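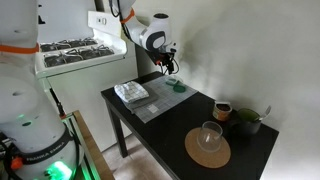 *Abb. 1: Gasherd mit gusseisernen Rosten und aufgestellter Rückwand*

## 3 Aufstellen und erster Mahlgang

Schön, dass die Prurnen jetzt bei Ihnen in der Küche steht! Wer einmal frisch gemahlenes Roggenmehl gerochen hat, mag die Papiertüte aus dem Laden kaum noch öffnen. Bis dahin sind es nur wenige Handgriffe. Lesen Sie diesen Abschnitt trotzdem einmal ganz durch, bevor Sie den Stecker einstecken.

### 3.1 Der richtige Platz

Die Mühle mag es eben, trocken und kühl. Halten Sie Abstand zum Herd: Kochdampf zieht in den Trichter, und feuchtes Korn verschmiert die Mahlsteine. Auch direkt neben der Spüle steht sie schlecht. Ein fester Tisch an der Wand ist wunderbar, eine Arbeitsplatte ebenso, solange nichts wackelt.

1. Stellen Sie das Gehäuse auf alle Gummifüße und drücken Sie leicht auf jede Ecke. Kippelt es, drehen Sie den hinteren rechten Fuß heraus.
2. Lassen Sie hinter dem Lüftungsgitter eine Handbreit frei.
3. Führen Sie das Netzkabel so, dass es weder über die Tischkante hängt noch unter dem Gehäuse liegt.
4. Schieben Sie den Auslauf bis zum Klick ein und stellen Sie eine weite Schüssel darunter.

> **Hinweis:** Auf glatten, dunklen Flächen sieht man jeden Mehlstaub. Ein Küchentuch unter der Schüssel erspart Ihnen das Wischen.

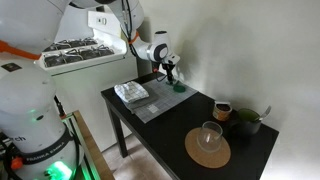
*Abb. 2: Küchenbereich mit schwarzem Tisch an der Wand*

### 3.2 Mahlsteine einstellen

Jetzt kommt der Teil, auf den wir bei der Entwicklung am meisten stolz waren. Der Stellring der Prurnen läuft stufenlos, und Sie hören genau, wo der Nullpunkt liegt.

1. Drehen Sie den Stellring ganz nach rechts auf »Grob«.
2. Schalten Sie die Mühle ohne Korn ein.
3. Drehen Sie langsam nach links, bis ein helles, feines Klingeln einsetzt. Dort berühren sich die Steine.
4. Drehen Sie sofort wieder 2 Striche zurück. Das ist Ihre Einstellung für feines Mehl.
5. Schalten Sie aus und merken Sie sich die Position. Ein kleiner Bleistiftstrich am Gehäuse ist völlig in Ordnung!

> **Vorsicht:** Lassen Sie die Steine niemals länger als 3 Sekunden leer gegeneinander laufen. Greifen Sie nicht in den Trichter, solange der Motor läuft, auch nicht mit einem Löffelstiel.

### 3.3 Der erste Mahlgang

Neue Steine tragen noch feinen Abrieb aus der Fertigung. Für den ersten Durchgang nehmen Sie deshalb Weizen oder Reis, den Sie anschließend wegwerfen.

1. Ring auf Mitte stellen, Mühle einschalten, erst dann das Korn einfüllen.
2. Eine Tasse durchlaufen lassen und das Mahlgut entsorgen.
3. Mit einer zweiten Tasse wiederholen. Dieses Mehl darf schon etwas feiner sein, gehört aber ebenfalls in den Müll.
4. Den Auslauf abziehen und mit dem beiliegenden Pinsel ausbürsten.

Danach wird gebacken. Unser Lieblingsrezept zum Einstieg stammt von Glenys Jenkins aus der Versuchsküche: 372 g Dinkel, fein gemahlen, dazu Wasser, Salz und ein gut aufgefrischter Sauerteig. Der Teig ist weich und klebt ein wenig an den Fingern, das soll so sein. Geben Sie ihm Zeit! Vollkornmehl quillt langsamer als helles Mehl, und wer zu früh nachmehlt, bekommt ein trockenes Brot.
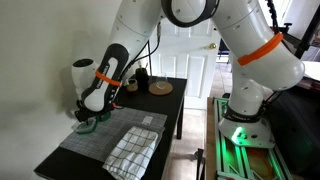

Gerade beim Dinkel lohnt es sich, das Mehl nach dem Mahlen kurz offen stehen zu lassen. Es kommt handwarm aus dem Auslauf, und in einem geschlossenen Glas schlägt sich sonst Feuchtigkeit am Deckel nieder. Was Sie nicht gleich verbacken, füllen Sie nach dem Abkühlen um und brauchen es innerhalb weniger Tage auf.

### 3.4 Welches Korn passt?

| Korn | Einstellung | Anmerkung |
|---|---|---|
| Weizen, Dinkel | fein bis mittel | läuft gleichmäßig |
| Roggen | fein | muss gut trocken sein |
| Reis, Hirse | fein | reinigt nebenbei die Steine |
| Mais | grob, dann fein | in zwei Durchgängen mahlen |
| Leinsaat, Mohn, Nüsse | nicht geeignet | ölhaltig, verklebt die Steine |

Trockenes Korn knackt hörbar, wenn Sie es mit einem Löffel auf einem Brettchen zerdrücken. Wird es nur platt wie eine Haferflocke, breiten Sie es über Nacht auf einem Tuch aus.

### 3.5 Wenn es stockt

- **Der Motor brummt, es kommt kein Mehl:** Ausschalten, Stecker ziehen, Stellring auf »Grob« drehen, Trichter leeren. Dann ohne Korn neu starten.
- **Das Mehl wird plötzlich gröber:** Der Stellring hat sich verstellt. Nullpunkt nach 3.2 neu suchen.
- **Die Mühle schaltet sich ab:** Der Überhitzungsschutz hat ausgelöst. Abkühlen lassen und mit kleineren Mengen weitermahlen.

Ersatzpinsel und Auslaufdichtungen führt Van Wijk. Zum Ausbau der Steine geht es weiter in Abschnitt 4.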